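Handout 2: Choosing and Testing a Gripper

Welcome back, everyone! Last time we got through arm reach and payload, and I know that was a lot of arithmetic for one sitting. This week is friendlier. We'll be running the Clovus two-finger gripper against the Bavik in the simulator, using the same arm and the same tabletop for both – so if the results differ, you can start by looking at the hand.
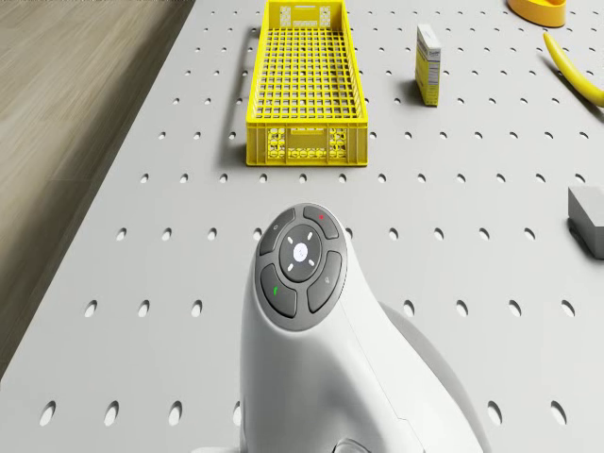 Please load the Pesholm task file before you change anything, and write the controller settings in your log first. I've forgotten to do this more often than I'd like to admit, and it makes for a long evening! Each gripper gets 105 trials, with the object positions shuffled between them. Keep the closing speed fixed for the whole set, even if you're itching to tune it (you'll get your chance in the Crenshaw assignment).

A crate and a banana ask very different things of a pair of fingers. Stiff walls reward a firm, square grip, while curved shapes like to roll away if the pads meet them off center. Log these as separate results, please, and don't average them together.
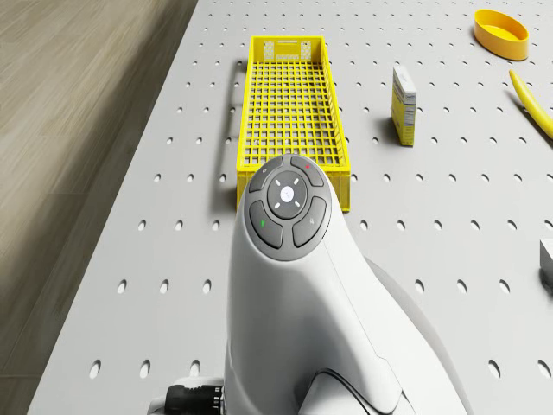
Why do we use two cameras when one can already see the table?
A view along the arm is good for lining up an approach, but it tells you very little about how the fingertips meet the object, so we add a closer view to judge contact.

When you compare the views, match them by time step and go slowly. A grasp that looks fine from one side can look quite different from the other, and those are the trials worth bringing to class.
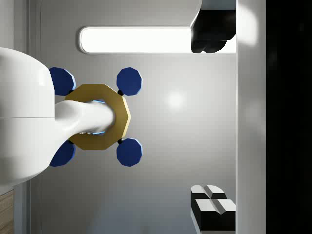 Fig. 3. Black gripper fingers at right, one above the other, with white sloped surfaces on the lower one.

Logs are due 7/2/21.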